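Equine Stud Management, Unit 2
Handout: Keeping the broodmare band
Notes by Kolbrún Eskildsen

Choosing mares

Most small studs keep too many mares. Before a mare goes on the breeding list, look at her feet, her teeth, her temperament, and what she has already produced. A mare with a modest show record and two good foals is worth more to you than a winner who has never bred anything sound.

Write down the faults as well. Salleck, our mare for this unit, is slightly long in the back and toes out on the near fore. Neither rules her out, but both narrow the choice of stallion. 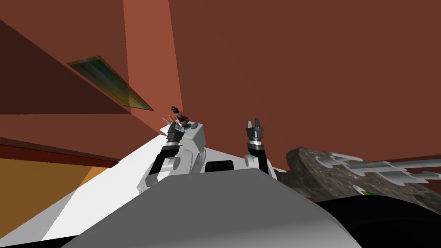
Pick a stallion who is strong where the mare is weak, and go see his foals if you can. Photographs from stud ads are taken on a good day. Ask how the youngstock load, lead, and stand for the farrier.

Reading a pedigree

Start with the dam line. Go back two generations and find out what each mare did and how many of her foals were kept. Brondotia, Salleck's dam, has registration number 557 in the class studbook, so you can trace her from there. When the same name turns up on both sides, mark it and work out how close the cross is before you go further.

Color comes last. Students often want to start with it.

The mare through the year

Have the mare checked by the vet before the season. April covering gives a foal the next March, which suits studs with good early grass and a dry foaling stall. At Brerkport the fields are wet until late spring, so the mares there are covered later.

Feed by body condition and check it by hand, especially under a winter coat. Keep the feet trimmed on schedule through the whole pregnancy.
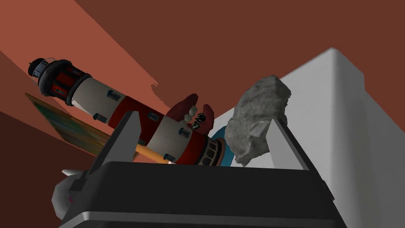
Records to keep

Covering dates, scan results, foaling time, time the foal first stood and nursed, and when the placenta passed. Use the Grímsdóttir sheet, one per mare, and file it with her passport copy.

For next class: fill in a sheet for Salleck and bring two possible stallions, with reasons for each.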